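Wilholm shop floor, January

Rovgate calls this its tidiest hall. I have heard that before, so I went to look. Photos are in no special order.
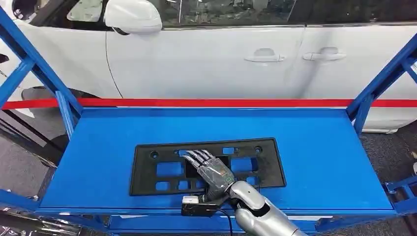
Plate bracket on the blue bench, white car behind. Scuffs on the benchtop — so it does get used.

The heavy stuff is harder to judge. Plastic hides a lot, dirt included.

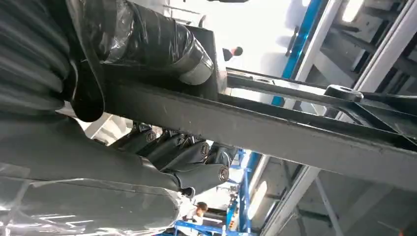
What I'd still ask

Who unwraps it, and when? Thư Hứa said "soon." I'll believe it when I see bare steel.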